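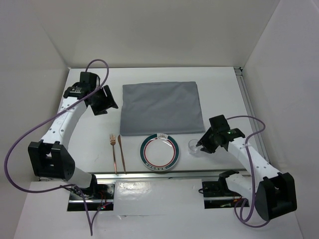 [cell-upkeep] Re: Cable dressing and re-homing on the two-arm table cell

From: Josiane Millet
To: cell-upkeep list
In reply to: Pylyp Pavliuk

Pylyp, answers are under each of your points. I left your text in so that the people on the Tarex side can follow without digging through the archive. A few things at the end you didn't ask about.

Pylyp Pavliuk wrote:

> We are taking over the second cell from Sæther in May and I would like to
> set it up the same way as yours. I have the handover notes but they stop
> at the electrical part. The table task will be the same as yours: cloth,
> plate, fork, knife, glass.

Good. Keep the task the same for as long as you can. Most of what I know about this cell I learned by running one place setting over and over and watching where it went wrong. If you change the objects and the mechanical setup in the same week you won't know which of them caused a bad run.

> First question is the purple cables. Ours came loosely coiled in a bag
> and there is no drawing. How much slack do you leave, and where do you
> fix them?

There was never a drawing. We run ours outside the arm, from the wrist back past the forearm and elbow and down to the recess for that arm. What matters is the wrist end. You need enough cable there for the wrist to turn all the way both directions without the plug taking any load. To find the length, put the arm in its lowest reach toward the back of the table, turn the wrist to one limit, then the other, and pull cable through by hand until it stays slack at both. Then add 18 cm and fix it at the elbow.

The extra makes a loop that stands up over the wrist when the arm is reaching out. It looks wrong and people want to tie it down. I let it stand. When we tied it to the forearm on the left arm the plug worked loose inside a day, and we spent a morning looking for a software fault.

Two places to check on a cable that has been in use for a while. One is the loop at the wrist, where it gets tight. The other is low down, under the elbow, where a long cable can fold to a sharp point in place of a curve. If yours does that, shorten the run between the elbow and the recess and give the length back to the wrist. On the right arm the spare length tends to gather in loops under the elbow. Loops are all right if they can move freely and none of them can get over the front edge of the table.

Replace the cable when the jacket goes pale at a bend. We keep 2 spares on the shelf, already labeled left and right, and the lengths are not the same, so don't swap them.

> Second, the left arm drifts. After a few hours the fingers are off by
> a finger's width at the far edge of the cloth. The right arm is fine.
> Did you see this?

Yes, and it took me too long to find. Check the bolts on the base joint before you touch anything in the configuration. Ours were tight enough to feel solid when you pushed on the arm by hand, but the base shifted slightly under fast moves. I take the arm off power, support the forearm, and go around the bolts in a cross pattern with a torque wrench. The value is on the Situm sheet. Go by the sheet and not by what I write in an e-mail.

If the bolts are good, look at the rail. The front rail is part of how we measure the table position, and if the corner bracket at the back right is loose the side rail can walk. You won't see it. Put a straightedge along both rails at the corner and look for light.

After either of those, re-home both arms, including the one that was fine. I have had calibrations that passed on each arm alone and disagreed with each other by enough to knock a glass.

The order I use:

Power down, wait for the lights in both recesses to go out.
Check bolts and bracket.
Clear the table completely, cloth too.
Power up with both grippers open.
Home the left arm, park it.
Home the right arm, park it.
Bring both to the shared point over the middle of the table, one at a time, and write down the difference.

Write the difference on the paper log even when it is zero. The numbers in the software get overwritten at the next homing and then there is nothing to compare to.

> Third, the glass. The gripper either misses it or tips it. The cameras
> seem to see it only some of the time.

A clear glass on a white table is the worst object in the set. We tried new lights, and then a darker table cover, which helped the glass and made the cloth harder, so it came off again. What got us most of the way was changing the approach. The right gripper comes in from the side, pointing left and a little down, and closes slowly. It used to come straight down from above, and any error in the height estimate ended with a finger on the rim.

Closing speed and force for the glass are set apart from everything else in our file. Start with the lowest force the gripper will accept and go up one step at a time until it can lift the glass without slipping. Do this with a plastic cup of the same size first. When you go to real glass, keep a dustpan in the room, and empty the recesses of anything you'd hate to vacuum. Broken glass goes straight down those openings. Flelum supplied our finger pads, and I change them when they get shiny.

Also clean the glass. Fingerprints change where the bright spots are and the detector follows the bright spots.

> Fourth, fork and knife. We have plain steel ones. Yours are copper
> colored, is that on purpose?

Partly. They show up better against white, and on the plain steel ones our detector kept mixing up the knife and its own reflection. The copper-colored ones reflect too, but the outline holds. If you have steel already, try it before you buy anything. Your walls may be less bright than ours.

The way the handles are placed matters more. We lay both with the handles to the front, side by side, with a clear gap between the knife and the plate. If they're too close to each other the gripper fingers can't open around one without pushing the other. Our knife often ends up leaning a few degrees. I count that as placed. The scoring script didn't, until I widened the angle tolerance, so look at yours before you believe a low score.

> Fifth, the cloth. How flat is flat enough?

We let creases go. A ripple across the middle doesn't bother anything as long as nothing has to stand on it. What does cause trouble is an edge that has folded over on itself, mainly the near edge, where the plate goes. The plate sits in front of the cloth in our layout, and if the edge is lumpy the far side of the rim rides up on it.

Don't spend time getting the cloth square to the table. Ours regularly comes out with the right side slanting toward the near corner. Check that the corner is not where the right gripper needs to come down, and carry on.

Iron the cloth when you start a new series. I used to skip that and then the first runs were never comparable with the last ones.

> Last, the manual says inspection every 100 hours. Is that realistic or
> do you stretch it?

I don't stretch it. I do a short check every morning and the full one at 100 hours. The morning check takes me about 2 coffees, if you drink them at my speed.

Morning:

Run a hand along each purple cable from wrist to recess, power off.
Wiggle the wrist plugs.
Look in both recesses for anything that has fallen in.
Wipe the table and the finger pads.
Check that the clear sheet between the recesses is lying down along its front edge.
Open and close each gripper once, empty, and listen.

At the full inspection, add the base bolts, the rail bracket, the terminals inside the recesses, and the screws along the forearms. Those small screws on the white covers back out slowly. I had one end up on the table and the left arm tried to treat it as part of the fork.

Now the things you didn't ask.

Keep the walls plain. Somebody on your side will want to hang the emergency procedure inside the enclosure. Put it on the outside. Every piece of paper on those panels is something for the cameras to find, and the corners are shaded enough already.

Pick one plate and stay with it. Ours has a dark green rim with a white patch at one point, and we always start it with the patch at the back. The patch turned out to be useful for telling how far the plate has rotated after a place. With a plain plate you'd have nothing to measure from.

If you open a recess cover to get at the red wires, take a photo with your phone before you unplug anything. Left and right are not laid out the same way inside, and the Sæther notes only cover the left.

When the elbow housing makes a ticking sound on the way up, stop and look for cable touching it before you call for service. It was the cable each time for us. If it ticks with the cable held clear, call Situm, and don't open the housing yourself, they will ask.

One open question from me. Has anyone on the list tried routing the cable on the inner side of the forearm, toward the middle of the table? It would keep it off the side walls. My worry is the two arms catching each other when both reach over the cloth. I'd sooner hear from somebody who has done it than try it on ours this month.

Pylyp, send me the shared-point difference after your first homing and I'll send you ours from the log. The torque sheet I'll scan tomorrow, the copy I have is stained over one of the values and I need to check it against the one in the cabinet first.

Josiane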